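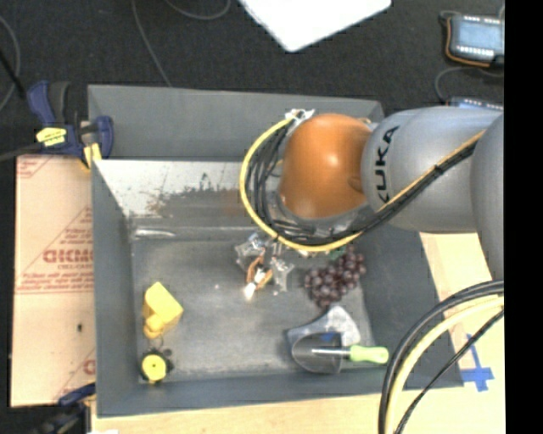 trowelandtwine
Posted September 2019
I need to settle on one way of storing mixed small stuff before the shed gets packed up. Right now it all goes in big open bins, and I mean all of it. The gray one is typical: tall sloping walls, a hand trowel with a light green handle lying flat, a bunch of dark purple-red grapes next to it, and something yellow and blocky over in a corner. I like being able to see everything from the top. My wife says it's a junk drawer with higher walls. Do you divide your bins or leave them open?

nuris_lane
Divide. I used to run open bins and the small things always ended up under the flat things. I bought 3 of the Driveck inserts in March and haven't gone back.

oldcimstead
Leave them open. Dividers are fine until you own something longer than the slot. A trowel that size already reaches up onto the slope at the handle end, so where would it go in a divided bin? Sideways, on top of the dividers, and then you can't get at anything.

nuris_lane
You put the trowel on a hook. Long tools don't belong in a bin at all.

oldcimstead
Not everybody has wall space. My shed is 7 feet wide and one side is bikes.

kristiansen_fan
My issue is the grapes. If they're real, they'll get squashed the first time somebody drops a tool back in. Food and garden tools should be in separate containers, period.

trowelandtwine
Fair. Grapes go in a bowl from now on.

hobbs40
Sloping walls are the problem as far as I'm concerned. You lose floor space and everything slides to the middle. I switched to straight-sided Kristiansen tubs and fit more in each one.

oldcimstead
Sloped ones nest when they're empty, though — straight tubs don't. I've got 40 of them stacked in a corner.

trowelandtwine
Nesting matters to me, we're moving to Cimstead. I'll keep the sloped bins, put up a couple of hooks and try one insert for the small stuff. Does the Driveck one come out for washing?

nuris_lane
Yes, it lifts straight out.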